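4. The open afternoon at Sturnodcombe

4.1 Why we ran it as a visit

The earlier sections deal with the arm and the control side. This one is about people watching it. We had been saying for most of a year that a small tabletop arm doing a simple pick-and-place job is easy for a lay visitor to follow, and we had no data at all to back that up, only the impression you get from showing your own work to friends. So in December we opened the Sturnodcombe workshop for an afternoon and let people come in, stand at the table, and ask what they liked.

Planning was short. Too short, see 4.5. Hertta Oksanen wrote the visitor sheet, Ji-hoon Wi looked after the arm and the control laptop, Pallavi Yadav took notes. Arif Ginting did the talking at the table. Aino Seppälä, from Renano, came as an outside observer and was asked not to help, which she mostly managed.

3 shares · 0 comments

4.2 The task

We kept one task for the whole afternoon. Small coloured cubes on a white table, a two-fingered gripper, a container with its lid open. The arm goes to a cube, closes, lifts, carries, lets go over the container. No conveyor, no second arm, no speech. We had talked about a sorting version (red one side, blue the other) but the sorting rule would have needed explaining, and we wanted to know what visitors made of the movement before anyone told them what it was for.

The talk at the start of each round was cut to 2 minutes. It said what the arm was, where to stand, and that questions could be asked at any point. It did not say what the arm was going to do. Arif found this hard. In the first round he let slip the word "container" and we have marked that round in the notes and left it out of the counts in 4.4.

Each group was 7 people at most, and most were smaller. They stood along one side of the table, behind a strip of tape. A screen next to the table showed the close view of the fingers, so those at the back had something to look at too.

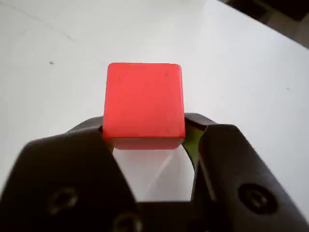 Visitors' questions came in a fairly steady order. First, does it see. Then, is somebody driving it. Then, what happens if I move the block. Only after that did people ask what the thing was meant to be used for, and quite a few never asked at all. We had prepared for the questions in the opposite order, with the uses first, so the first page of the visitor sheet went more or less unread. Hertta has since turned it round.

The "is somebody driving it" question deserves a bit more space. Ji-hoon sat at the laptop all afternoon with his hands near the keyboard, for the stop key. To a visitor that looks exactly like driving. Several people watched his hands and hardly looked at the arm. One man from Stuletti, the packaging firm down the road, told Pallavi at the end that he had enjoyed it and that "the lad was very good with the controls". After the break Ji-hoon moved his chair back and held the stop button in his lap. The question came up less. We can't say the chair was the whole reason, the later groups were also bigger and noisier.

4.3 What was on the table

We argued beforehand about how tidy to make it. The plain box used for the bench trials in section 3 is fine for measuring and very dull to look at. Pallavi wanted something a child would recognise as a thing to put other things in, and the arm should be near enough that people could see the joints and cables and not only the fingers. Housing off, in other words. Aino thought bare cables would put people off. In the event they were the most pointed-at part of the whole set-up — people like to see how a thing is put together, and three of the longer conversations in the notes began with a cable.

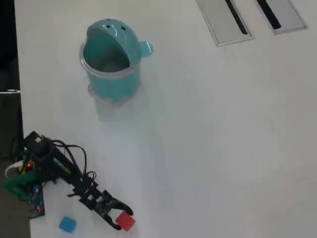 Figure 4. Table set-up at the open afternoon: open gripper at the red cube, blue cube nearer the base, creature-shaped container with its lid open.

The container was a success and also a nuisance. Success because nearly every younger visitor spoke to it, or about it, and the word "feed" turned up in the notes in every round after the first. Once the job is called feeding, no further explanation is wanted. A missed grasp becomes "it dropped its dinner" and people wait quite happily for the next try. We hadn't planned any of this and would not claim it as design.

Nuisance because it changed what was being watched. Adults with children talked about the character. Adults without children talked about the grasp. These are different conversations and our single notes form had one box for both, so part of the coding had to be done afterwards from Pallavi's handwriting. Two of us coded separately and then compared. Where we disagreed the remark was dropped, we did not try to settle it by discussion.

Colour matters too, a little. Visitors asked to choose nearly always chose red. We put no weight on it.

12 shares · 1 comment

4.4 What the notes say

In total 189 remarks or questions were written down and could be read afterwards. We sorted them under four heads: how the arm moves, how it knows, what it is for, and everything else. "How the arm moves" was the largest head by a long way. "What it is for" was the smallest. Everything else includes a good deal about parking.

Under movement the commonest subject was the pause. There is a short stop before the fingers close, which is there for control reasons (section 2) and which we had stopped noticing. Visitors noticed it at once. They read it as thinking, or as aiming, or as nerves. Nobody read it as a fault. Arif had been planning to apologise for it in the talk and we are glad he ran out of time to. We now think the pause does useful work for an onlooker, it gives you a moment to guess what is coming, and the guess is generaly right.

Second commonest was the angle of approach. The cubes were put down by hand and not lined up with anything. Older visitors in particular wanted to know if it would be easier for the arm if they straightened the block for it. Several did straighten it. We let them — the visitor sheet said nothing on the matter and it seemed rude to step in. It does mean the grasps from that afternoon can't be pooled with the bench trials, and they aren't.
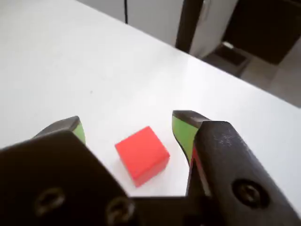 Under "how it knows" the split was between people who thought the arm had been told where the cube was and people who thought it was looking. Moving the cube between tries was the quickest way to settle that, far quicker than anything Arif said. From the third round on we simply handed the cube over and asked the visitor to put it wherever they wanted inside the taped area. Talk in the group went up straight away. So did the number of awkward placements, including right by the table edge, which the arm is set to refuse. A refusal looks like nothing happening. This was the one point in the afternoon where people lost interest, and we'd put a light or a sound on it next time. Hertta suggests a small shake of the wrist, which is cheaper.

4.5 Trouble and limits

Not much time between rounds. Ji-hoon had to reset by hand, talk to stragglers and check the joints for heat, and in the fourth round the reset was skipped and the arm began from the wrong pose. No harm. The notes have it as "big wave".

The visitors were not a sample of anyone in particular. They were people who saw the notice, plus families of people we know, plus a group from Pesonen who work with machinery every day and asked much sharper questions then the rest. We kept the Pesonen group in the counts. Taking them out makes the "how it knows" head smaller and changes nothing else.

The notes were written by one person standing up. Remarks made while Pallavi was writing down the one before are lost. An audio recording would have fixed this, but would have needed consent forms at the door and we thought people would turn round and go home. We may have been wrong about that, Aino certainly thinks so.

Cost, for anyone thinking of the same: the afternoon came to 3,000 all in, of which the hall insurance was the biggest part, then printing. The container was the cheapest item on the list.

4.6 Changes for the next visit

Stop button away from the keyboard from the start. Two note-takers. Visitor sheet reversed, questions first. Cube handed over from the first round, with the edge of the allowed area marked in a colour people can see from standing height. The talk stays at its present length and Arif has agreed to a written version. The container stays as well. Section 5 goes back to the bench and to the grasp timing, using only the trials from section 3.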